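Lend the Instruments Out

Public libraries and the case for music that can be taken home
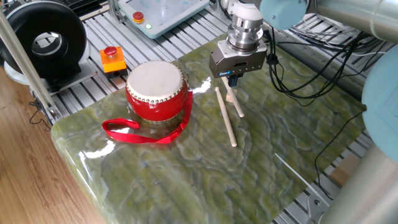 What a library is for

Public libraries have never confined themselves to books. Most now lend films, museum passes, garden seeds and, in many towns, tools. The reasoning behind each of these additions has been the same: a household should not have to buy a thing outright in order to find out whether it is useful. That reasoning applies with particular force to musical instruments, and it is regrettable that so few library boards have acted on it.

The usual path into music in this country runs through the school band or the private lesson. Both require a commitment before there has been any real chance to try. A parent is asked to sign a rental agreement in the fall, often for the full school year, on behalf of a child who has held a clarinet for two minutes at an assembly. Adults have fewer options still. A retired person who would like to learn the hand drum or the mandolin must buy one, and will usually buy a poor one, and will conclude from the poor one that he or she has no ability.

The Girnisier experience

The Girnisier Public Library began lending instruments four years ago, with a collection that fit in one closet. Macarena Herrero, who directed the branch at the time, set two rules. Anyone with a library card could borrow, and no one would be asked to show that he or she could play. The loan period was first set at two weeks and later extended to five, after patrons reported that two weeks was long enough to become discouraged and too short to get past it.

The collection now includes guitars, ukuleles, a pair of small accordions and a good deal of percussion. The percussion is borrowed more than anyone on the board expected. Drums do not need tuning by an experienced hand, and a first evening with one is seldom a failure. Families take them for birthdays and for the Lunar New Year, and one reading group borrows them on a regular basis for reasons it has not shared with the staff.

The neighboring Hurkov system studied this arrangement and declined to follow it. Its board cited breakage, storage and noise. These objections deserve a serious answer.

Breakage, storage and noise

Instruments do break. Strings snap, drumheads split and reeds are chewed. Girnisier sets aside up to $1,000 a year for repairs and has not yet spent all of it. A library that lends laptops has already accepted a larger risk, and has accepted it without much debate.

Storage is a harder matter. Cases are bulky, and a cello cannot be shelved between the atlases and the large-print novels. A board with no spare room should begin with small instruments and should not apologize for doing so. It should also pay for proper cases at the outset. Girnisier used cardboard boxes in its first year and regretted the economy.

As for noise, the instruments are played at home. The library is no more responsible for the neighbors than it is when it lends a recording of a brass band.

The cost of waiting

There is a further objection, less often stated in public meetings, that music is a luxury and that a library under financial strain should attend to necessities. This writer does not accept the distinction. Novels are not necessities in that sense either, and no board would propose to remove them. The public has long agreed to pay for reading that has no purpose beyond the reader's own enjoyment, and the agreement has served it well.

It would be wrong to claim too much. Most borrowers will return the accordion and never think of it again. The Sugiyama Street branch, which joined the Girnisier program last December, reports that many of its loans are not renewed. That is how lending is supposed to work. Most people who borrow a book on sailing do not buy a boat.

The Lastel county board will take up its own proposal this spring. It asks for a modest sum, one trained clerk and a locked cabinet. The board should approve it, and should adopt the longer loan period from the beginning.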